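Hisgate Timber Prices: data card and README

Version of 30 December 2023
Maintained by one person in spare evenings. Replies to email are slow.

What you get

One table, 1354 rows, each row a price asked for a piece of hardwood board by a seller in the UK. Columns are species, length, width, thickness, price, whether the board was sold as planed or sawn, delivery charge if given, and seller type. There is a second, smaller table that matches seller names for species to the names I settled on. Both are plain CSV files.

Why it exists

I got tired of reading that hardwood had "doubled in price". Doubled since when, and for whom? The claim turned up in forum posts, in shop newsletters and once on a price list from a yard that had put its own prices up by far less. None of them gave a figure you could check. I doubt this table settles it either, but at least you can see what went in.

Where the prices come from

Most rows were copied by hand from the public web pages of 24 sellers. The rest came from Dumo, a small listings site for offcuts and short boards, with the owner's permission. I don't trust the Dumo rows as much. People there ask for what they hope to get, and a listing can sit for months before it's taken down. They are flagged in the seller type column, and you may well want to drop them before you do anything else.
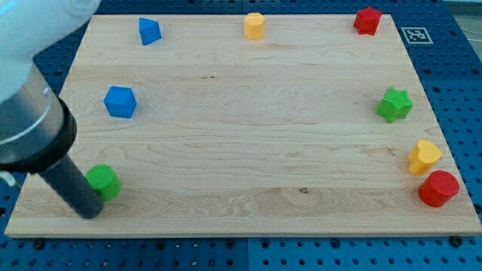
Species names are the worst part. "Maple" can mean hard maple, soft maple or sycamore, depending on who is selling it and how carefully they label things. Harries lists all three apart, so I used their names as the base. Where a seller just wrote "maple", I left it as "maple, unspecified" and did not guess from the price. An earlier version did guess. It was wrong often enough that I took the whole column out and started again.

Sizes are as stated by the seller. I have no idea how many were measured properly. Planed boards are often sold under their sawn thickness, so a board listed as 25 mm may be a good deal thinner when it reaches you. If you work out price by volume, that error goes straight into your answer.

What it can't tell you

It holds asking prices. It knows nothing about what anybody paid, or about trade discounts, which at some yards are large. It leans heavily towards sellers with decent websites. The yard down a farm track with a phone number painted on the gate is missing, and I suspect it's often the cheaper one.

Please don't use it to show a trend. Each price was taken once, over a few weeks, and a single pass says nothing about change. Somebody has already drawn a line through it and put a percentage on the end. I asked them to take it down.

Grade is left out on purpose. "Prime", "select" and "character" seem to mean whatever the seller needs them to mean, and knots are a fault on one page and a feature at extra cost on the next.

Checks

I went back to 87 rows and compared them with the source pages. Most mistakes were mine, usually width and thickness swapped. Those are fixed. There will be more in the rows I didn't look at.

The Mukix import script is in the tools folder. It works on my machine. It will fail on prices with a comma in them, so clean those first.

Plans

A second pass in January, if I can face it. I would like to reach 3000 rows, though more rows of doubtful quality may not be worth having.

Licence

Free to use and change. Say where you got it, and keep the section on what it can't tell you.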